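Apr 6, 2024. Tidying task, cubes and bowl, Codley bench

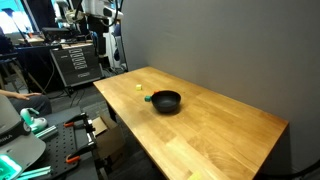 Dalia Kettani thinks I'm being unfair to it. Her line, over lunch, was that a year ago we would have been thrilled with any of this, and that picking up after a toddler is a real chore that real people would pay to be rid of. Fine. I'd still like to see it done in a real living room.

What we have is small cubes and a black bowl on bare wood. The job is "put the things in the bowl." Logged 800 attempts since February, 700 of them counted as good by the Stergiou script. The script only asks whether the cube ended up inside the rim. It doesn't care if the bowl got shoved halfway to the wall on the way, and I've watched that get scored as a pass more than once. My mother would not score it as a pass.

Things that bother me, in no order:

Glare on the near part of the top. Moved the start positions toward the far half and the numbers went up. That's us tidying for the robot.

Anything tucked behind the bowl. From the side a little orange shows past the rim and a person would just reach around. The planner wants the bowl moved first and then loses track of where it put it.

Speed. Run 983 took 8 minutes with two retries. I can clear a kitchen table in that time and wipe it.

The Panden people say their version does dishes. I asked for an uncut video and got a brochure. Bosbridge at least admitted theirs needs the plates laid out flat and apart, at which point you may as well put them in the rack yourself.

Dalia wants to go to socks next. I said cups first, with handles, and let someone who doesn't work here set the table. She says that's two changes at once and we won't know which one broke it. She has a point there. Cups first, then, same bowl, and we keep setting it up ourselves for now.

To do: fix the pass rule so a shoved bowl counts against it. Rerun the old logs with the new rule before anybody quotes the 700 again. Ask about a blind for the window.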